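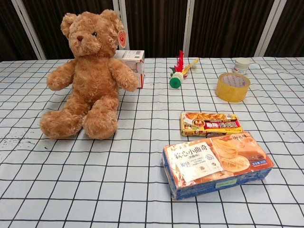 Jemley Tabletop is a set of demonstrations for picking and placing household objects, recorded by people steering the arm by remote control. Version 5 has 444 episodes, split across 14 object layouts. Each layout mixes soft and rigid things on the gridded cloth, such as a plush bear, a roll of packing tape and a box of cookies still in clear wrap. The operator gets one spoken instruction per episode and starts from the home pose.

Collection
Operators were Leen Hakim and Tài La. Failed grasps are kept and marked in the success field. If an operator dropped an object off the table, the episode was stopped and removed.

Files
Each episode folder holds joint positions, gripper commands, video and the instruction as text. Timestamps are in milliseconds, so divide by 1000 before using the Trarken loader.

Known problems
Wrist video lags in layout 5. Feathers and clear plastic give poor depth readings.

Contact
Iraís Tlapale. Last updated 18 December 2022.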